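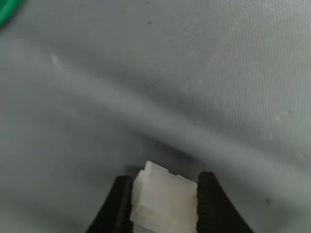
Brollex Umstead Junior Training Goal

Sold as: single goal or pair
Colour: white frame, white net
Stock: available from the Ebrahimi Sports warehouse

The Umstead is a folding football goal for junior training and small-sided games. It suits clubs that set up on shared ovals and have to take everything home at the end of the night. The frame is aluminium with steel hinges at the back corners. It folds flat with the net still attached, so there is no need to re-clip the net each week.

One adult can carry a folded goal a short distance. For anything further, or for moving a pair across a full-size pitch, use the wheel kit or get a second person on the other end.

Specifications

Frame: powder-coated aluminium, round tube
Tube diameter: 60 mm
Depth at top: 600 mm
Height when folded flat, lying down: 91 mm
Net: knotless polyethylene, UV treated
Carry bag: 600 denier polyester with two shoulder straps
Surface: natural grass or synthetic turf
Assembly: bolts together once, then folds

What's in the box

Front frame in three sections, two side frames, one ground bar, one net (already fitted to the side frames), net clips with spares, hex key, four steel pegs for grass, carry bag and printed instructions. Sandbags for synthetic turf are sold separately. 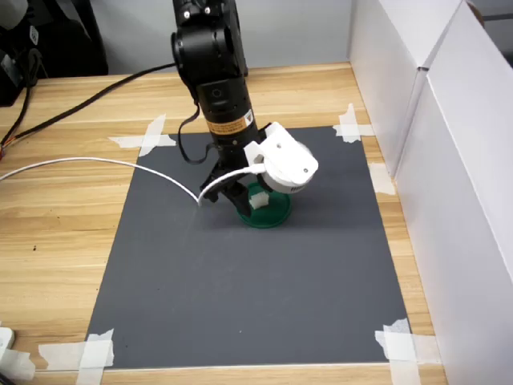 Green dish and dark grey mat on a light wooden desk.

Setting up

Lay the folded goal on its back and lift the front frame until both hinges click. Check that the locking pins have come right through on each side. If a pin is sticking, wipe the grit out of the hole and try again. Don't hammer it.

On grass, push a peg through each of the four ground loops at an angle, leaning away from the goal mouth. On synthetic turf, put at least one filled sandbag on each rear corner and one in the middle of the ground bar. The goal must be anchored every time it is used, including for warm-ups. Players must not climb or swing on the crossbar.

Fold the goal when training finishes and store it lying down. Goals left standing overnight catch the wind, and damage from a fall is not covered by the warranty.

Care

Rinse the frame with fresh water after use near the coast. Let the net dry before it goes into the bag — a net packed away wet will go mouldy within a week or two in summer. Check the hinges and bolts at the start of each season and again after the mid-season break. A few drops of light oil on the hinge is enough.

Nets are a wear item. Replacement nets, clips and pins are listed under Parts. The net from the older Susia goal has a different corner cut and will not fit the Umstead.

Delivery and returns

Orders placed on a weekday before noon are normally sent the next working day. The carton is too long for a parcel locker or PO box, so please give a street address. Clubs ordering several pairs should ask for a freight quote first.

Unused goals in the original carton can be returned for a refund, less freight. If something is missing, send us a photo of the packing slip and we'll post the part.

Warranty

Frame: two years against faulty welds and hinges
Net and bag: one season

Also in this range

Brollex sandbag, unfilled
Brollex wheel kit
Susia flat markers
Susia corner poles

Prices and stock checked 06/04/2019. The pair price applies to two goals sent to the same address.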